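# 桌游之家 Girine 常见问题

更新于2021年8月。问得最多的放前面，问得最怪的放后面，中间的是我们自己想说的。

## 进门之前

**需要预约吗？**

晚上需要，下午随缘。我们只有 10 张桌子，其中靠窗那张永远有人惦记。预约请发消息，写清楚人数和到店时间。“差不多七八个人，可能九点前到”不算预约，算心愿。

**迟到了桌子还留着吗？**

留半小时。过后如果有人站在门口眼巴巴地看着，桌子就归他们了。您到了可以接着站在门口，眼巴巴地看着。

**怎么收费？**

按人头算，不按游戏算。下午场和晚场各一个价，价目表贴在柜台上。中途离场不退差价，哪怕是因为被队友气走的。

**一个人能来吗？**

能。书架最下面一层有单人可玩的游戏，也可以在柜台登记拼桌。拼桌的规矩只有一条：开局了就打完。人家凑齐四个不容易，您输了一半说家里煤气没关，大家都懂，但大家不会忘。

**可以带孩子吗？**

可以。三岁以下的孩子请看紧，棋子在他们眼里属于零食。大一点的孩子通常比大人守规矩，也比大人赢得多，请家长提前做好心理准备。

**可以带宠物吗？**

狗可以，拴好就行。猫不可以。我们试过，一局四小时的战役游戏，在第三个小时迎来了版图上从未设计过的天灾。

## 关于游戏

**店里一共有多少款游戏？**

目前上架 253 款。有客人问为什么不凑个整，我们也想，可惜采购的预算有自己的想法。

**完全没玩过，会不会很尴尬？**

不会。告诉店员“我们什么都不会”，比说“我们稍微会一点”好办得多。“稍微会一点”的桌子，讲规则往往要多花二十分钟，其中十五分钟用来推翻那一点。

**店员会一直陪着讲规则吗？**

讲到第一轮结束。之后有疑问可以举手。Châu Hoàng 讲得最细，适合耐心好的客人；Nia Price 讲得最快，适合已经在桌上吵起来的客人。两位都不负责裁定谁该请谁吃夜宵。

**有没有半小时能打完的？**

有，书架上贴绿色标签的都是。盒子上印的时间请自行翻倍，那是出版商在没有您那位朋友参与的情况下测出来的。您知道是哪位。

**《Zovine》为什么总借不到？**

店里只有一套，而且一局很长。想玩请提前三天说。顺便提醒，这款游戏号称最多六个人玩，六个人玩的时候，轮到您之前可以去吃一碗面，回来还没轮到。

**可以带自己的游戏来吗？**

欢迎，桌费照收。如果您带的游戏特别好玩，我们会在旁边转来转去，假装在收杯子。

## 关于骰子

这一节单独列出来，因为它占了我们全部纠纷的一多半。

**骰子掉地上算不算？**

本店规矩：不算，重掷。靠在书上、歪在盒沿上、立在两块板缝中间的，一律重掷。掉地上正好是六点的，也重掷。我们知道您很难过。

**能不能自己带骰子？**

可以，前提是全桌共用。只有您一个人能用的“幸运骰子”，要么大家轮流幸运，要么它就回口袋里歇着。

**怎么知道骰子公不公平？**

最朴素的办法是多掷。普通六面骰掷 300 次，每个点数的期望是五十次，差几次很正常，差得离谱才值得怀疑。掷十次出了四个六就说骰子有问题的，问题通常在于那四个六都是别人掷的。

还有一招：六面骰相对的两面，点数加起来一般是七。一对六，二对五，三对四。如果您翻来覆去都凑不出七，那可能是拿错了别的游戏的特制骰，先翻翻说明书再报案。

**盐水测骰子靠谱吗？**

就是把骰子放进浓盐水里让它浮着，拨几下，看是不是总有同一面朝上。能查出重心偏得厉害的，查不出您手气差。请在家里做，我们的杯子是给人喝东西用的。

**掷骰子有没有技巧？**

有：用骰盘，手抬低一点，别甩。吹气无效，默念无效，换左手无效。我们不拦着您吹，只是疫情期间还请戴好口罩再吹，效果完全一样。

**骰子丢了怎么办？**

先别动椅子，低头找。再翻裤脚、帽兜和薯片袋。实在找不到，到柜台领一颗替补，普通的六面骰我们不收赔偿。特制骰和金属骰按成本价赔，价格我们不加钱，也不打折。

## 吃喝与别的

**店里有吃的吗？**

有饮料和不掉渣的点心。隔壁 Sầm 的米粉可以送到我们店门口，请在门口的高桌吃完再回来。曾经有一套卡牌沾过鱼露，到今天洗牌时仍然能靠嗅觉判断谁手里有王。

**弄脏了牌要赔吗？**

看情况。杯底的水印擦掉就行，整杯泼上去的按一套算。牌套是 Zelis 的，防手汗很好，防奶茶不行。

**可以包场吗？**

可以，平时的下午比较好约，至少提前两周。生日包场允许带蛋糕，蜡烛请在院子里吹。公司团建也接，但请不要指定“能促进沟通”的游戏。能促进沟通的游戏我们有，上一次促进完，市场部和销售部是分两辆车走的。

**有会员吗？**

有。会员可以提前订桌，也可以把游戏借回家，最多借三天。逾期我们会发消息，第一条很客气，第二条很短。

**借回家的游戏少了零件怎么办？**

归还时柜台会按清单核对。少了就照实说，很多零件我们有备用。最怕的是拿纽扣充数的，尤其是颜色还配得挺像的那种，柜台会迟疑一下，然后更加生气。

**会办比赛吗？**

每年三月办一次，报名费抵桌费。奖品是一盒游戏，以及接下来一年里每次输棋都被人提醒“你不是冠军吗”的待遇。

**你们收二手游戏吗？**

收，看成色。请先发照片，盒子的四个角和全部零件都要拍到。只拍盒盖的，我们默认里面是空的。

**输了可以投诉吗？**

可以投诉游戏设计师，说明书最后一页一般有名字。投诉骰子的请排队，柜台登记本上，骰子那一栏已经写到背面去了。

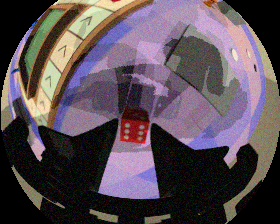
登记本用完之前，还有没写到的问题，可以直接发消息来问，营业时间内一般当天回复。问规则的请附上游戏名称和版本，再写明您支持哪一方，这样我们回复时好措辞。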